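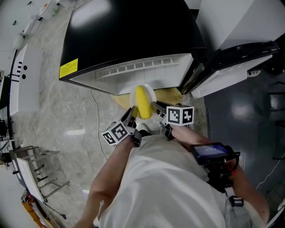 What can you sensibly keep in a mini fridge?

Drinks, butter, yogurt, cheese, leftovers you'll eat tomorrow, and fruit that is already ripe. That covers most people. If you're picturing a week of groceries in there, look at the outside measurements of the box, take off the thickness of the walls, and then picture it again.

Do bananas belong in a refrigerator?

Depends on the banana. A green one put in the cold tends to stay hard and dull and may never ripen well. A yellow one will keep a few days longer on the inside while the peel goes brown, which puts people off a banana that's fine to eat. I've read that you can stop the browning with foil, with plastic wrap, with vinegar and with a certain kind of bag. I tried the foil. The peel went brown under the foil.

Should food go in on a plate or loose?

A small plate is handy for anything that leaks, bruises or rolls, and you can lift the whole thing out at once. Put a cover on if it's cut fruit. The trouble with plates is that they are round and mini fridges aren't, so every plate wastes four corners. For anything that stays more than a day I'd use a square container with a lid. The stackable sets sold as "fridge organizers" are square containers with lids at three times the price.

Before you buy

How big a one do I need?

Smaller than the salesperson says, bigger than the one on your phone screen. Mine is 26 inches tall and does for two people's lunches and a carton of milk. Measure the tallest thing you own that has to stand upright, usually the milk, and take that number to the store. Capacity figures are less help than they look. They count space behind the door racks and over the compressor hump where nothing but a lime will fit.

Are the expensive ones better?

Some of them are prettier. I have used 2 side by side in the Grullosdale house, a plain one and a Troltholm that cost $268, and the butter was equally hard in both. The Troltholm had a nicer handle. If quiet matters to you, go somewhere you can stand next to one while it's running, and wait for it to switch on and off. "Whisper quiet" on the box could mean anything.

What about all the good reviews?

I read plenty of them before buying. The listing had more than 3,000, and a surprising number were written the day the thing arrived, by people who praised the packaging. Sort by oldest owner if the site lets you. What you want is somebody complaining in month eight, in detail.

Setting it up

Where should it stand?

On a flat, hard floor, with space behind and at the sides. The manual gives the clearance; believe the manual over the photo in the catalog, where it's always wedged between a bookcase and a plant. Tile is good. Deep carpet isn't, as it can block air underneath. Run the cable where no one will catch a foot in it.

Can I leave cardboard under it?

A sheet of cardboard is useful for sliding it into place without scratching the floor. After that I'd take it out. It soaks up any drip and holds on to it. Themis Papadakis, who shares the kitchen with me, has left his in for years and says it's fine. I haven't lifted it to check.

Do I have to wait before plugging it in?

If it traveled upright the whole way, most manuals ask for a short wait or none. If it was on its side in the car, leave it standing for several hours. Overnight is simplest. Be suspicious of delivery people who tell you it was upright. Were you in the van?

Can I put things on top?

Light things, if the manual allows it. A glossy black top looks smart in the store and shows every fingerprint and crumb by the next morning. And read the warning label before you cover it with a toaster. A microwave on top is a common setup and some makers say no to it in plain words.

Loading it

What goes where?

The door is the warmest part, so condiments and drinks. Milk goes inside, whatever the door rack looks shaped for. Near a cooling plate or a cold air outlet is where lettuce freezes. Everything else can go where it fits. I've seen color-coded maps with nine zones for a fridge with one shelf, and I don't believe anyone has followed one for longer than a weekend.

Does it matter if I block the vents?

Very much, on a model that has them. Grilles in the wall or a fan cover at the back are there so air can move, and a pizza box pushed flat against them is the usual reason one side is icy and the other side isn't. Leave a finger's width. Where there's an upright divider down the middle, check both sides of it, because people clear the left and forget the right. Small round things are the ones that roll back there – I lost a lime for most of January. 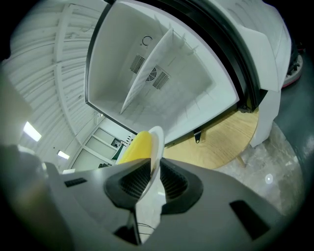
Cleaning and smells

How do I clean the inside?

Unplug it, empty it, and wipe it with warm water and a little dish soap. Dry it. Baking soda in the water is harmless and possibly useful. The spray sold specially for refrigerators is, as far as I can tell from the bottle, soap. Take out whatever lifts out and wash it in the sink, but not in hot water if it's glass and still cold.

And the rubber seal?

Cloth, soapy water, and a cotton swab for the folds. This is where the black spots start. To test the seal, shut the door on a slip of paper and pull. If it slides out freely at one spot, clean that spot and try again before you let anybody sell you a new gasket. Mine turned out to be dried jam.

Do the odor absorbers work?

The open box of baking soda does something, slowly. The egg-shaped gadget from Chatzigeorgiou did nothing I could smell, and I gave it two months. Finding the old onion works right away.

My manual says to defrost. How often?

When the frost is as thick as a pencil, or whenever the ice tray stops coming out. Turn it off, door open, towel on the floor, and leave it alone. No knives. A punctured cooling line usually means a new fridge.

Can I ask something that isn't on this page?

Send it to Adom Eshun through the contact form on the Todside Kitchen Notes site. I answer most of them in the evening. Please don't write to ask which brand I recommend.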